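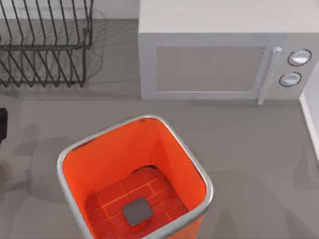 Skitanik is a small company that finds out whether machines can do the chores yet. So far the answer is "some of them, on a good day, if you leave the room as it was". We get asked about it by people who build robots, people who are thinking of buying robots and, once, by a hotel that had already bought one and wanted to know what to do with it. Most of our work starts in a simulated kitchen, with a grey worktop, a dish rack, a microwave and an orange bin with a small grey square lying at the bottom of it. Getting that square out is the sort of job you would give a four-year-old. We have had grown engineers go quiet over it.

What we do

We write chores down properly, build them in simulation, let a robot try them, and report what came of it in words a finance director can read. Then, if the client still wants to, we do the same thing with real hardware in our workshop in Jivville, where the worktop is harder and the mistakes have to be swept up.

We don't build robots and we don't sell them. We take no commission from anyone who does. This makes us cheap to run and not especially popular at trade shows.

A chore, for our purposes, is any job a person would be annoyed to be asked to do twice. Our list has 73 of them at present. It covers kitchens, laundries, stockrooms and the back ends of shops, and it includes closing a microwave door, putting a plate in a rack, folding a tea towel, facing up a shelf of tins, emptying a mop bucket and finding the other glove. Each one has a plain description, a starting layout, a rule for what counts as done and a rule for what counts as making things worse. The second rule gets more use.

Of the 73, there are 28 we would currently tell a client to consider handing over to a machine. Most of those are on the shop floor, where things come in boxes and the boxes come in sizes. Homes are a good deal harder. Homes contain string.

How we started

The company was set up by Laurențiu Bratu and Elsie Furnival, who met while working for a firm called Texier that made conveyor equipment for bakeries. Laurențiu wrote the control software. Elsie ran the floor, and was the one who had to ring him when the software put a tray of baps somewhere that was not a conveyor. They got on well, considering.

In October of their last year there, a salesman came round with a machine that was going to load the dishwasher in the staff canteen. It was a handsome thing. It loaded a mug, very slowly, to applause, and then tried to load the mug again. Elsie asked how it did with forks and was told forks were on the roadmap. She wrote "forks?" on the back of a delivery note, which is framed in our hallway, and the two of them handed in their notice before Christmas.

The first office was the room over a carpet shop. The carpet people were very good about the noise.

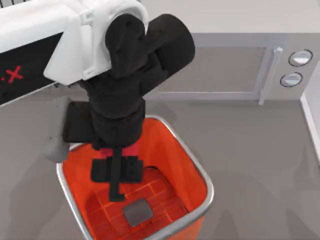 Reaching into things is a fair test of where the trade has got to. An arm that can pick a block off an open table all afternoon may struggle badly once the same block is down inside something with walls. There is less room for the hand, the shadows are worse, and every angle that looks sensible from above brings a wrist or an elbow near a rim. People do it without looking, usually while on the phone. We have a whole family of these jobs now (bins, drawers, deep pans, the bottom of the freezer) and they are the first thing we run on any new system, as they save everyone a lot of time.

Why simulation first

It costs less when it goes wrong. A simulated microwave can be pulled off the counter any number of times and we don't have to buy another. We can also put the square in a different corner of the bin and start again in a moment, or move the light, or turn the rack round, and see whether the robot has learned the job or has just learned that one afternoon.

The drawback is that simulated kitchens are very well behaved. Nothing in them is sticky. The microwave has never had soup in it. A robot can come out of simulation with a lovely record and meet its first damp sponge with what we can only call dismay, and so we won't sign off a chore on simulated results alone, however nicely we are asked.

What you get from us

A report, usually shorter than you expected. It says which chores the machine managed, which it nearly managed, and what a person had to do before and after so that it could. That last part matters more than it sounds. A robot that clears a table in nine minutes after somebody has spent ten arranging the table is a hobby. We write down the ten minutes.

We also lend out Sunden, our set of chore descriptions and layouts, to colleges and small workshops that want to run the tests themselves. It comes with a printed handbook, which Elsie wrote, and an installation guide, which Laurențiu wrote. Read the handbook first. If you get stuck on the installation guide, write in and she will translate.

Things we are asked

Will a robot do my ironing? Not this year. Please stop sending us shirts.

Can it do the washing up? It can put some dishes in some racks. Washing them is a separate matter, and so is the roasting tin.

Are you against all this, then? Not at all. We would both like a machine that puts the bins out, and Laurențiu has said he would pay a month's wages for one that matches socks. We have watched jobs go from hopeless to fairly dull over the years we have been at it, and a dull job is what we hope to see. When a chore gets boring to test, we move it across to the list of 28 and open a packet of biscuits.

Is my job safe? If your job involves going into a stockroom, looking at a mess and knowing what to do about it, we'd say you have some time in hand. If it involves moving one size of box from one shelf to another, have a look at page 2 of our latest summary, and then perhaps have a word with your manager about training.

Do you have a robot at home? Elsie has one that does the floors. It is under the sofa.

Visiting and working with us

The workshop in Jivville is open to clients by arrangement. Wear flat shoes and don't leave your cup on the test bench, where it will be treated as part of the test. Parking is behind the building, next to the tyre place.

We take on a couple of students each summer. You don't need to have worked with robots, but it helps to have worked in a kitchen, a shop or a warehouse, and to have opinions about how things ought to be put away. Write to Elsie with a page about a chore you hate and why you think it is hard. CVs can follow later.

Page last updated 7 May 2022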